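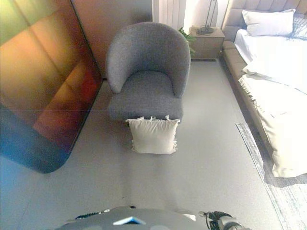 Go in the morning, one reader wrote under my last post, the upholstery hall is dead before ten and a zoo by lunch. Good tip. Took it.

So, the Virkano open day. Bus out to Trikudberg, 5 stops past the river, then a walk along a road with no sidewalk. Got there 9:40. Free coffee, weak. Badge number 2361, no idea where they start counting.

Cutting room first. Very loud, lovely smell of new cloth. They stack the fabric and cut it all in one go, the guide shouted the details and I caught maybe half. Next door is sewing, much calmer. Piping is still done by hand on the Evangelista line, and you can tell, the corners sit right.

Then the test room, my favorite. A weight drops on a seat cushion over and over, all day. Asked what they do with the cushions afterwards. Shrug.

Showroom last. Tub chairs everywhere this year, low arms, grays and oatmeals, fringed pillows. Sat in far too many. The Plesik is too deep for me, feet barely reached the floor, but my back was happy for once. Marked down to 300 for visitors, delivery extra. Didnt buy. Still thinking about it.

Lunch was soup and a roll. Fine. Line for it was long by then, so the reader was right.

Last tour leaves at 3, bring flat shoes and somthing for your ears.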